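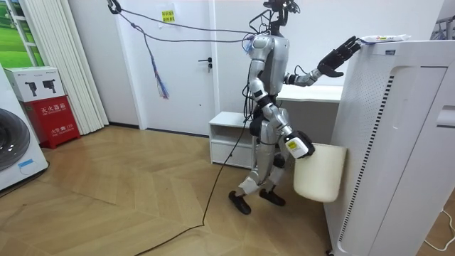
Chapter 6
What Is in the Air of a House?

Most people believe they know whether the air in their home is clean. They go by smell, by dust on the shelf, by whether somebody is sneezing. All three are poor guides. Smell fades after a few minutes as the nose gets used to it. The dust you can see on a shelf is mostly too heavy to stay in the air for long. And people sneeze for plenty of reasons that have no connection with the living room.

This chapter looks at indoor air and at the claims made about it. There are a great many of these claims, and a fair number are true only in a narrow sense that the person making them would prefer you not to examine.

Take a case that students of this course have argued over for years. The town of Wamley replaced the windows in a large block of apartments. The old ones leaked badly. The new ones did not. Heating bills fell, and the housing office was pleased. By December, tenants on the lower floors were reporting headaches and a stuffy feeling in the mornings. The office sent out a leaflet telling them to buy houseplants.

Plants do take some gases out of the air. The trials that made them famous were run in small sealed chambers, with no doors, no drafts and no one frying onions. Scale the result up to an ordinary bedroom and you would need so many pots that there would be little room for the bed. The leaflet left that out.

Lovely Abella, a tenant on the second floor, did something more useful. She borrowed a carbon dioxide meter and left it on her nightstand with the door and window shut. At 6 a.m. it read 2143 parts per million. The next night she left the bedroom door open, and the reading at the same hour was 1760. Outdoor air is a little over 400.

What do those numbers show? Less than the local paper thought. Carbon dioxide at that level is not a poison. It is a marker. People breathe it out, so a high reading tells you that the air in the room has not been replaced at the rate people are using it. Whatever else is building up in there, such as moisture, cooking fumes or vapors from new furniture, is probably building up too, but the meter does not measure any of that. Nor do two nights prove that the open door caused the drop. The wind may have changed. She may have gone to bed later. A third night, with the door shut again, read 2087, and that helps the case somewhat. A careful reader would still want more nights.

Cledwyn Prosser, the engineer who later inspected the building, was asked at a tenants' meeting whether everyone should buy an air cleaner. His answer annoyed people. "For what?" he said. A filter catches particles: smoke, pollen, some of what comes off a hot pan. It does nothing about carbon dioxide and very little about damp. A carbon filter will take up certain gases until it is full, and then it stops, usually without telling you. If the trouble is stale air, a machine that sends the same air around the same room will leave it stale.

That does not make air cleaners useless. In a place with wildfire smoke or a busy road outside, a filter of the right size can lower the particle count a good deal. The words to watch are "of the right size." Makers often quote the floor area a unit can serve at its top fan speed, which is also its loudest. Few people sleep next to that. Turn the fan down to a level you can live with and the area it can handle shrinks, sometimes by more than half.

We will come back to Wamley in Section 6.4, where the cure is a set of small vents and a fan, and where the savings on heating look less impressive than they first did.

As you read, keep asking what was measured, where the instrument was, and how long it was left there. A reading taken by an open window at noon says nearly nothing about a closed bedroom at 4 a.m.

Key terms in this chapter
air change rate
particulate matter
ventilation
filtration
marker gas
clean air delivery rate

Before you begin
Write down the room in your home that you think has the worst air, and your grounds for thinking so. Keep the paper. You will need it for the activity at the end of Section 6.2.

6.1 Where the Air Comes From

A house with every window closed still trades air with the outdoors. It comes in under doors, around pipes and through the gaps where walls meet floors. How fast this happens depends on the building, the wind, and the difference in temperature between inside and out.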